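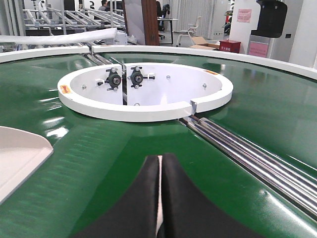

The round green table, with its white centre housing and steel rods.

Turning table FAQ - Pemden workshop

What is it?
A big circular table with a glossy green surface, and our favourite thing in the building! Fundonlow is the name we gave the project, and the table is the heart of it.

Can I come and see it?
Please do! We open at 2 in the afternoon all through March. The 34 bus from Asby stops at the gate, and you don't need to book.

What are the black parts in the middle?
Bearing units, two of them, mounted inside the white housing. People nearly always lean over for a look at those first - so do we, every single morning.

And the shiny bars?
They lie in channels running out from the housing. Give them a wipe with a dry lint-free cloth and they come up beautifully. Please keep polish well away from the green surface, as it leaves a film that takes ages to shift.

Can I touch the green surface?
Clean hands only, and only when the power is off. Rings and watches go in the tray by the door.

What about the orange labels?
Leave them on, please, even when the corners lift. Spares are in the Aebischer folder, page 845.
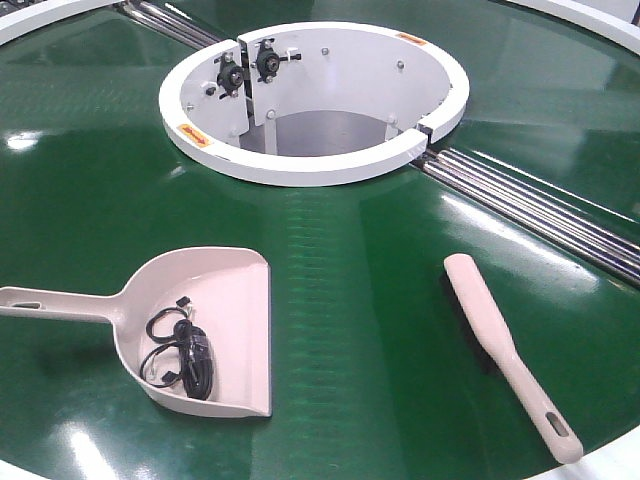 One visitor wrote to ask whether the white rim could be cleaned with ordinary washing-up liquid, having tried it on a smaller table at home with good results. Yes, it can! A few drops in warm water, a soft cloth, and dry it straight after - go gently near the bolts.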